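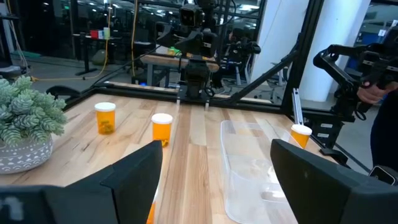 Last modified: October, 15:48

4.2 Does family ownership keep passengers?

Kadrić and Popescu argue that riverboat firms handed down within a family hold on to their customers better than firms sold to outsiders. We are not convinced. Their case rests on two operators, Harkon and Astar, and both had the only landing in town during the years studied. A firm with no rival will keep its passengers whoever owns it.

Our own ticket records cover 1348 sailings, 812 of them under family owners. Return bookings were slightly higher on those boats, but the gap closes once we leave out charter trips. Golob reads the same gap as loyalty. She offers no test of that, and the survey she cites asked people at the dock, minutes after a pleasant ride.

Figure 3. Orange pill bottles on a wooden table.

Age of the new owner fares no better as a predictor. Hunt changed hands to a daughter in her twenties and raised fares by 15 percent the same season, so any effect of the handover is mixed up with the price. We return to this problem in Section 5.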